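Jornada de puertas abiertas de Kerkside

La Jornada de puertas abiertas de Kerkside fue una demostración pública de robótica doméstica organizada por la empresa Jamlow en su local de Onetville el 15/1/24. Se anunció en diciembre como la primera presentación «en condiciones reales de hogar» del proyecto Galang, un programa de manipulación de textiles y menaje. La expresión fue discutida desde el principio, y el folleto repartido a la entrada no aclaraba en qué consistían esas condiciones.

Antecedentes

Jamlow presentó Galang como un sistema capaz de ocuparse de tareas de cocina y lavandería sin instrucciones específicas para cada objeto. El material promocional hablaba de hasta 2000 ensayos previos, aunque no distinguía entre intentos completados, interrumpidos o repetidos. Tampoco se publicó la lista de prendas utilizadas. La empresa remitió las consultas sobre este punto a una memoria técnica que, en la fecha de la jornada, no estaba disponible.

Desarrollo

La visita se organizó en cuatro turnos de 25 minutos. El público seguía el trabajo de un brazo articulado blanco, montado junto a una mesa redonda de madera oscura, cuya tarea principal tenía por objeto una toalla azul claro. El programa de mano la describía como «plegado autónomo».

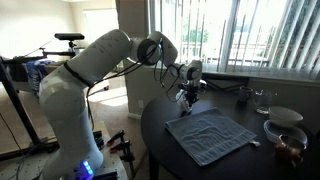 La toalla elegida es uno de los aspectos más criticados. Una pieza cuadrada, ya doblada y extendida en el centro de la mesa plantea un problema mucho más sencillo que una colada recién sacada de la secadora, que es la situación evocada en los anuncios. Alrededor había algo de menaje, entre otras cosas una taza, una jarra medidora de vidrio y un cuenco blanco boca abajo, pero el programa no le asignaba ninguna tarea.

Jamlow cifró la asistencia en 543 personas. El dato procede de las inscripciones por internet y no de un recuento en la puerta, por lo que conviene tomarlo con reservas.

Recepción

La prensa local reprodujo en general el comunicado de la empresa. Las reseñas especializadas fueron más frías: echaron en falta una tasa de éxito, un criterio para decidir cuándo un plegado se daba por bueno y alguna indicación sobre el grado de intervención humana. Jamlow respondió que la jornada tenía carácter divulgativo y no debía leerse como una evaluación.

Véase también

Proyecto Galang
Robótica doméstica
Manipulación de objetos deformables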